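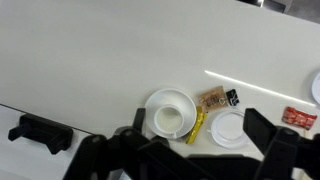
Lacey Rudd thinks the whole thing is a racket, and she wanted that said before anyone got to the nice parts. Her water bill has gone up, the water tastes the same as it did when she moved to Orngate, and she has been told three times this year that she should be buying a filter. She wrote to us asking that we put the question to a person who tests water for a living and let them answer without a sales rep in the room.

So I went to see Janaína Brito. She has run a small testing lab in Greltura for years, and she doesn't sell filters, softeners, pitchers or anything else that screws onto a faucet. I had come prepared not to believe her either. A lab makes its money when people worry, after all.

"Sure," she said, when I put that to her. "I charge 65 dollars for the basic test. If you have city water and it tastes fine, I'll tell you to keep the 65 dollars. Call the city and ask for the yearly report. You already paid for it."

I asked how many people take that advice. She laughed. "Fewer than you'd like."

Her complaint is with the free home test, the kind offered at a folding table outside the hardware store. A man puts drops in your water, it turns cloudy or changes color, and he looks sad. "He's showing you minerals," Brito said. "Calcium, magnesium. You can make almost any tap water do something ugly in a glass if you add the right stuff. It tells you the water is hard. It doesn't tell you one thing about whether it's safe."

Hard water is what Orngate has, and plenty of it. It leaves a crust on faucets and kettles, it makes soap lazy, and it shortens the life of a water heater. Brito doesn't wave any of that away. She has a softener in her own house. What she objects to is a plumbing nuisance being sold as a health scare.

I pushed her on the price. Ivone Medeiros, a reader on the Dhillon side of town, had sent me a quote for a whole-house system from a company called Brullon: $1,478, installation extra, discount good until the end of the day. Brito read it twice.

"What's it supposed to take out?" she asked.

The quote didn't say. It said "impurities."

"Then I can't tell you if it's a good price. It might be a very good machine. But if they can't name the thing they're removing, and they haven't measured it, what are you paying for?"
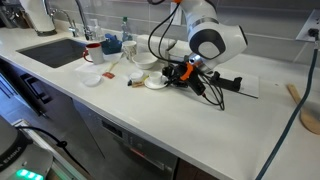
Hard water leaves its marks on the kitchen faucet first, Brito says.

I called Brullon twice and left a message both times. A man rang back in the end and said the systems were "proven" and that he would send the paperwork. It has not arrived.

Where Brito does get serious is lead and private wells, and she was impatient with me for leaving them so late in the conversation. Lead usually gets in from the pipes between the street and your glass, so a clean report from the city doesn't settle the matter in an older house. You can't taste it and you can't see it. "That's the one I'd spend money on," she said. "If the house is old and you have kids, test. Take the first water of the morning, before anyone flushes or runs a tap."

Wells, she said, should be tested every year, and again after a flood. Most of her well customers come in July, when company is expected and the water smells. She would like to see them before it smells.

And bottled water? I admitted I buy it. She asked me why, and I said it tastes better. "Then buy it for that. Put a pitcher of tap water in the fridge overnight sometime and see if you still think so." I tried it. The chlorine taste was weaker, I'll give her that. I am not ready to say it was gone.

I wasn't fully won over on the lab fee, either. Sixty-five dollars covers the basics, and lead costs more, a fact that took me two questions to get out of her. She didn't argue. She said she would put the full price list on the wall, and when I left she was looking for tape.

Medeiros has not signed the quote. The end-of-day discount, she tells me, has been offered to her again.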